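From: Diệp Đinh
To: Erdale robotics club list
Date: Tuesday, February 9, 2021
Subject: Re: Picking up the white housing

Maite Escobar wrote:
> Has anyone found a good place to grip the white housing? I tried
> closing on the threaded neck and it turned in the fingers each time.
> Chiến thinks we should go for one of the walls. I have the arm until
> 5 on Thursday and would like to try whatever you suggest.

Hi Maite,

I agree with Chiến. Tuấn and I went for the tall thin wall under the neck, with one finger down in the channel and the other on the outside. Come in from above and keep the left finger clear of the diagonal rib.
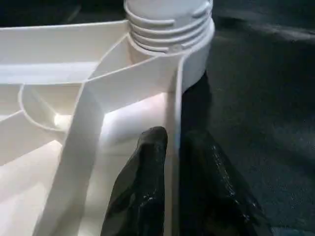

Wrist camera view, fingers either side of the wall

Please set the closing force to 700 in the config before you start. The old value was almost double that and I don't want to find out what it does to a thin wall. Ngọc has put the new file in the Drarnura folder - it's the one ending in v4.

I still have no good answer for the lighting. The white plastic comes out so bright that the edge finder loses the ribs inside. Turning the lamp down might do it, or we could set the exposure by hand.

Could you write down the wrist angle for each try? We need it for the Bristovora entry in March and my own notes are a mess.

Diệp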